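I took the morning train out to Kurkholm for the open day at Lollari. They build software for humanoid robots, and twice a year they let the public in. I'd booked in the spring and nearly forgot to go.

The shop corner was what I had come for: grey shelves, a steel table and a lot of crisp tubes.

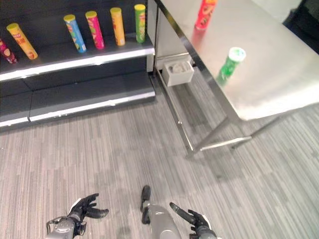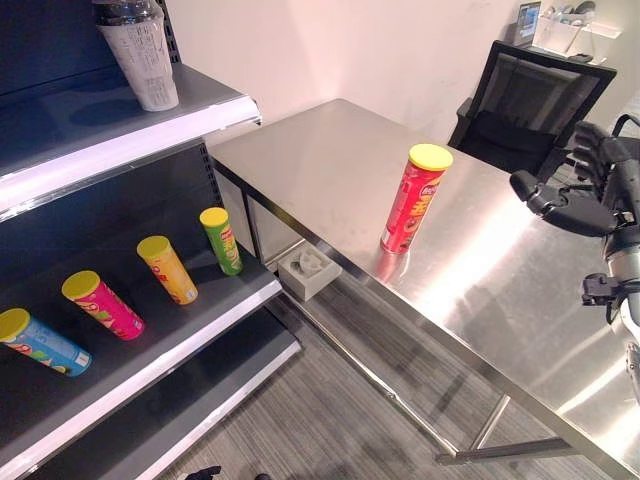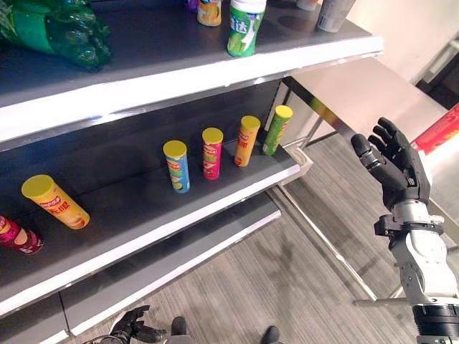
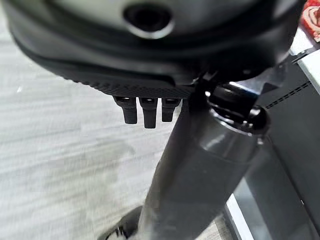 We were let in 15 at a time and stood behind a tape line. The woman running the session said the job is called "facing up" in shops, and that they picked crisp tubes as they roll when they fall over. Her group had logged 1254 attempts since the project began. I asked what share of those went well and she said it depended on the lid, which I didn't fully follow.

It is slower than I expected. A person would do a shelf like that in under a minute. It is also noisier, with a steady whine from the joints that the online clips leave out.

After that there was a talk on batteries, which ran over, and a stand from Plostberg with free pens. I skipped the Sakamoto room as the queue was out of the door.

Tea was £2 and the toilets are up one floor. If you want to go, the next open day is in October and booking closes on the 11th. Parking is poor, so take the train and then the number 18 bus.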